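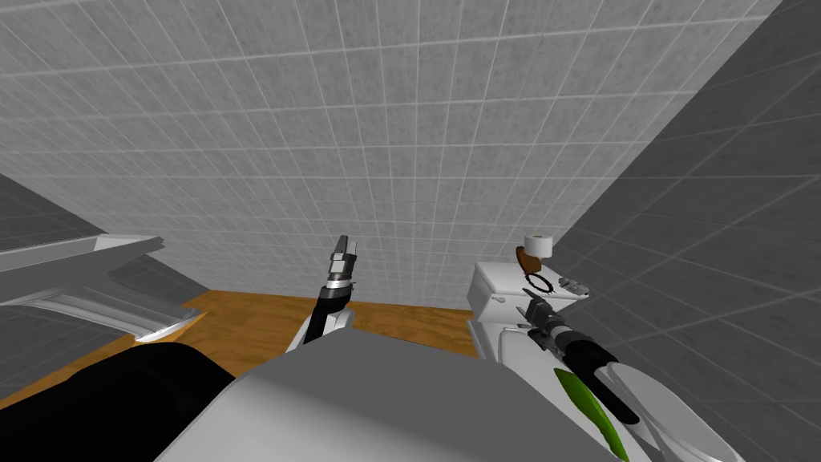
White square tiles, pale grey grout, wooden floor: a computer-rendered bathroom.

Grout. Start there, because everyone else finishes there. You pick the tile, you pick the tap, you fight over the floor, and then on the last afternoon a man with a bucket asks "white or grey?" and you say white, and you regret it by Christmas.

Jacinto Tlapale has been tiling bathrooms for most of his working life and has stopped asking the question. He brings grey. "If they want white they can ring me and say so," he says. Three people have, this year. He did two of them in white and talked the other one round over a cup of tea.

We met at a terraced house in Catulby, first floor, back bathroom, 94 tiles still in their boxes on the landing. Small room. Old walls, nothing square. He'd already spent a morning on the plaster and was in a mood about it.

His view – and he has several – is that plain square tile is back because people got tired. Tired of the fish scales, the hexagons, the patterned floors that looked great in the showroom and like a headache at six in the morning. A straight grid asks nothing of you. It does ask a lot of the tiler. Any wobble shows, and on a long wall it shows all the way down.

Prices are all over the place. The Wokik range, which he was fitting that day, came to £227 for the walls, adhesive not included. The owners had also looked at Gulyás, lovely stuff, slightly uneven glaze, more than double. They kept one sample. It's now a coaster.

Then the floor. Wood in a bathroom still starts rows. Tlapale is against it near a bath and relaxed about it everywhere else, provided its sealed properly and someone owns a mat. His sister has had boards in hers for years. Squeaks a bit by the door.

And cleaning, sorry. Grey grout hides a lot but it isn't magic. Warm water, a soft brush, window open. He doesn't like bleach and he really doesn't like Stitis, a spray sealer that one customer put on herself, twice, and which he then spent a day scraping off. Bill for that: £113. She paid it in cash and made him a sandwhich.

By four he had two rows up and the spirit level back in its bag. The rest would go on next morning, once the first lot had set. He wanted to be off before the traffic.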